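Curso Kanaan: Armazenamento de produtos secos na copa
Apontamentos da unidade 4: passar café em grão para frasco de vidro
Docente: Hertta Valtonen

Nesta unidade trabalhamos com café em grão. As leguminosas e o arroz ficam para a unidade 5, com o mesmo material e frascos maiores, de 2000 ml.

Material por posto

Frasco de vidro transparente com tampa
Funil de plástico de bico largo
Taça baixa para os grãos
Pano seco
Etiqueta e lápis

O posto monta-se numa mesa lisa e clara, onde um grão caído se vê logo. As marcas antigas do tampo não atrapalham o exercício. Os restos de pó, sim, e limpam-se antes de abrir o café. A tampa pousa-se ao lado, com a face interior para cima, longe do sítio onde a taça vai ser inclinada.
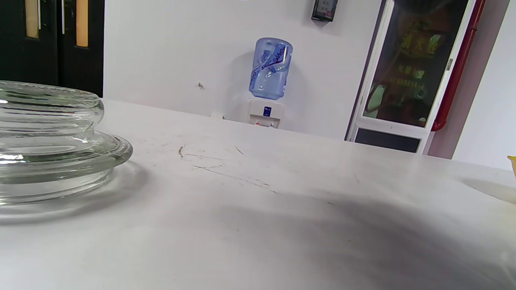
Pode guardar-se o café no frasco logo depois de o lavar?
O frasco tem de estar completamente seco por dentro, incluindo a rosca e o fundo. Depois de lavado, fica virado para baixo sobre um pano até ao dia seguinte. Quem precisar dele no próprio dia seca-o com um pano que não largue pelo e deixa-o aberto durante 60 minutos antes de encher.

Escolha do funil

Os funis de cozinha comuns servem para líquidos. Com grãos inteiros, um bico estreito entope ao fim de poucos segundos. Para este exercício o bico deve deixar passar três ou quatro grãos lado a lado. Convém que a boca tenha uma pega ou aba por onde segurar, para que os dedos não fiquem no caminho dos grãos. Antes de usar, inclina-se a peça e olha-se para o interior à procura de pó, riscos fundos ou humidade. 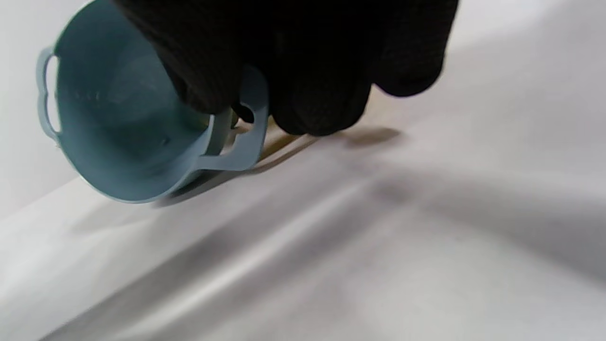
Última alteração desta página: julho de 2023

Procedimento

1. Pesar a taça vazia e anotar o valor na ficha.
2. Deitar os grãos na taça e pesar de novo. A dose do exercício é de 118 g de café.
3. Retirar grãos partidos e cascas.
4. Abrir o frasco e assentar o funil na boca, bem direito.
5. Segurar o funil e o gargalo com uma mão e verter com a outra, aos poucos.
6. Se os grãos pararem, deixar de verter e dar um toque leve na aba do funil. Não empurrar com o dedo nem com uma colher de metal.
7. Levantar o funil na vertical e deitá-lo de lado na mesa.
8. Fechar, etiquetar e limpar o posto.

Quem usa luvas de tecido deve experimentar primeiro a pega com o frasco vazio, porque a malha escorrega no vidro liso. Os frascos facetados seguram-se melhor pelas faces do corpo. A mão pode também apoiar-se por cima, na zona da tampa, enquanto se arruma o resto.
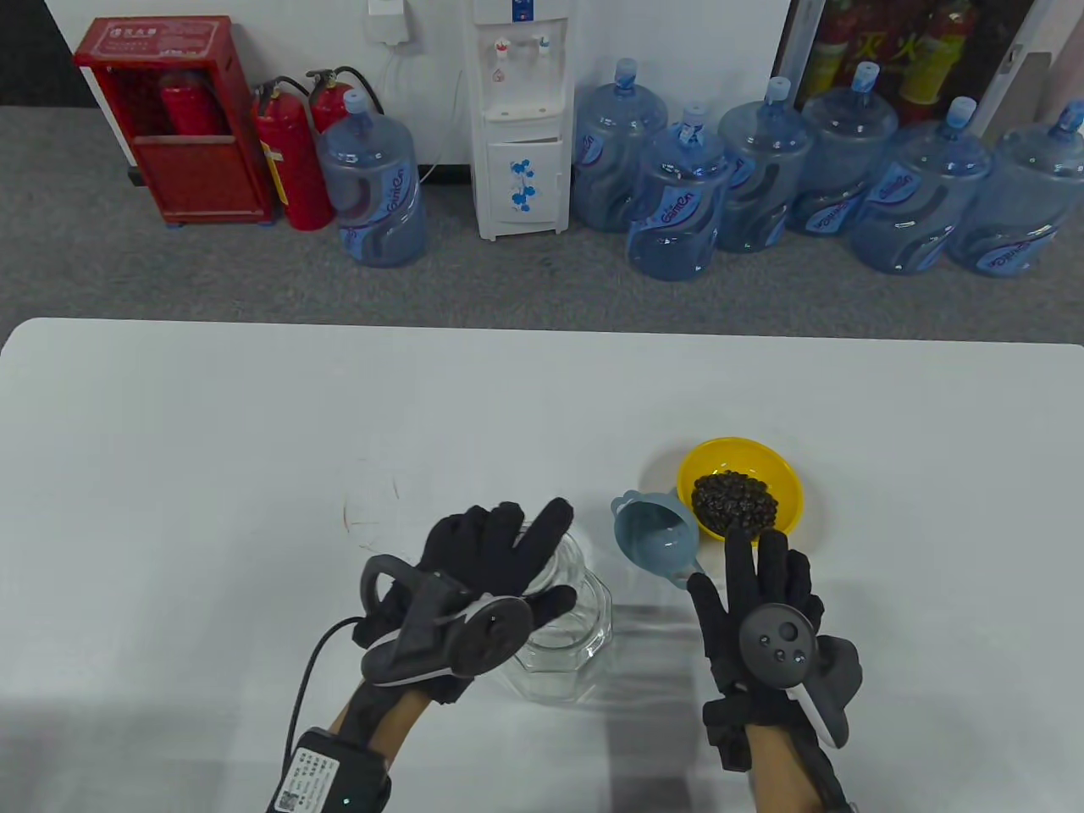

Com a taça baixa é preciso mais cuidado no fim, quando os grãos se juntam todos do mesmo lado e saem de uma vez. Roda-se a taça um pouco antes de inclinar, e os últimos passam-se à mão.

Etiqueta: nome do café, data de abertura, iniciais. Cola-se no corpo do frasco, nunca na tampa, que pode acabar trocada.

Para a próxima aula: trazer a ficha preenchida e ler as páginas sobre leguminosas secas.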